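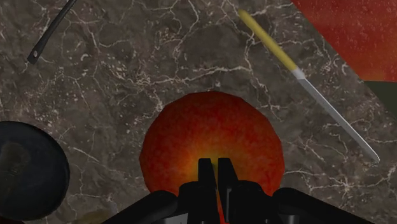
Why would a robot that picks up fruit perfectly well in simulation crush it on a real counter?

The simulated fruit could not be crushed, so the software was never penalized for squeezing too hard, and it learned to squeeze as hard as it could.

Home Robotics Features Reviews Archive Subscribe
Share 50 Comments 6

The fault turned up at Ferkia in August, in the second week of bench tests on a kitchen assistant called Nilten. The arm came down over an apple, closed its two fingers and lifted. The apple split near the stem and the lower half dropped. The fingers kept closing on what was left until they met.

The operator on duty wrote it down as a bad apple. The next one split too. By lunch the team had stopped the test and sent the log files upstairs to the group that runs Zallis, the simulator where Nilten had learned everything it knew.

In Zallis the same task looked finished. The final round of training had ended with 874 clean lifts in a row. The virtual kitchen had stone counters and knives and other utensils lying near the fruit, and the arm had learned to come in over the apple without touching them. Lighting and textures changed between runs. Positions changed as well. The team had put a lot of work into variety, and most of it paid off when the software moved to real hardware. Nilten found the apple almost every time.

Force was a different matter. Every object in Zallis is a rigid shell made of flat faces. A shell like that has a weight and a friction value, and it has no breaking point. When the simulated fingers press on it, the physics engine pushes back with whatever force is needed to keep them out. Press twice as hard and the push doubles. The apple stays the same.

The training score gave points for a lift and took points away for a drop. It also took away a little for time spent. A tight grip drops less often than a loose one, and closing at full power saves a fraction of a second. Over many thousands of attempts the software settled on closing at full power.

There was supposed to be a limit. The gripper's motor controller has a setting for maximum current, which works as a cap on force. In the simulator the cap existed as a line in a configuration file, and the value in it was 500. The engineers who wrote the file were thinking in one unit and the engineers who read it on the hardware side were thinking in another. On the real gripper the number was well above anything the motor could draw, so the cap did nothing.

An ordinary review should have caught that. The file had been reviewed, but the reviewers compared it with the simulator's own documentation, and there it was correct.

Broken fruit is cheap. What worried the safety group was the second half of the fault, the part where the fingers kept moving after the apple gave way. Nilten's software had never seen an object change shape in its grip. It read the sudden loss of resistance as a grasp still in progress and went on closing. A hand reaching in to save the falling piece could have been caught between the fingers at full force.

Nobody at the bench was hurt. Ferkia's rule is that people stay behind the guard while the arm has power, and the operator had followed it. The product, though, is meant for home kitchens with no guard at all.

The company moved the remaining tests to its site in Oei, where the benches have force plates under the counter surface, and made three changes. The motor controller now has its own limit, set on the hardware and out of reach of any training file. If finger resistance falls suddenly, the gripper stops and holds its position until a person clears it. Zallis now records the peak force of each grasp, and a lift above the set limit counts as a failure even when the apple ends up in the bowl.

With the new scoring, the old software failed nearly every run. Retraining took longer than the original training had, and the new version is slower. It closes, waits, lifts slightly and closes a little more if the fruit starts to slip. It still drops wet pears.

Soft objects are the next job. Zallis has an experimental model for things that bend and bruise, but it runs too slowly for large-scale training, and Ferkia has no date for it. Until then tomatoes are off the test list, and so is bread.

Last updated in August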